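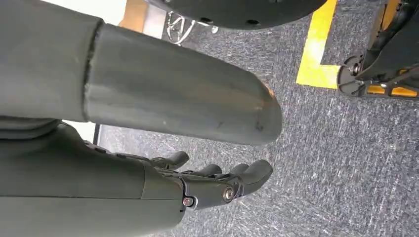

Dark grey, up close. Posted by Maya Qudah, Mar 5, 2018

The Big Spare Room Tidy

Hello again! I promised an update on the tidying back in August and then went very quiet, sorry to everyone who kept asking. The good news is we've finally made a proper start on the spare room, and I've got plenty to say about it (too much, my sister reckons), so grab a cuppa.

For those new to the page, we moved into the Uvetwood house with everything in boxes, and whatever we couldn't face unpacking went in the spare room. That was 7 years ago. I could get the door open far enough to throw in a doona and that was it.

The boxes
We bought 50 flat-pack cartons from Lanel because they were cheaper by the bundle, and used 18. If you're local and moving house, please come and take some! They're the strong ones with the handles punched in the sides, and I've kept them dry in the hallway, where everyone trips over them.

The bookshelf
My favourite piece in the whole house, a Sosa in a lovely honey colour, and I'd forgotten we owned it. One shelf has a bow in the middle from the encyclopaedias. I've turned it over so it bows upwards and I'm hoping the cookbooks will push it flat again. Dad thinks I should just get a new board cut. He's probably right but I'm giving it till winter.

The sorting
I did keep, give away and tip, same as last time, except I ended up with a fourth pile on the landing for things I couldn't decide about. Cables mostly. Also a fondue set, three tennis racquets and my entire collection of colour swatches from when we were going to paint the lounge (we went with white). The fondue set has gone back in the cupboard, I couldn't do it.

The photos
Mum's albums were right at the back, bone dry, thank goodness. I've started scanning them in the evenings and the folder on the computer says 2,932 files, which includes a lot of my thumb. I'll put the beach holiday ones up on their own page once I've worked out who half the cousins are. If you recognise anybody when they go up, leave a comment!

The curtains
Still undecided. I had samples sent from Lamus, a mustard and a sort of dusty green, and I've pinned both up beside the window and change my mind every time I walk past. The green looks better in the morning. The mustard is warmer at night with the lamp on. Votes welcome.

Still to do: the top of the wardrobe, the suitcase with the broken zip, and whatever is behind the ironing board. I also need to find somebody with a ute for the tip run, preferably before the long weekend when the queue goes right back to the roundabout.

Maya x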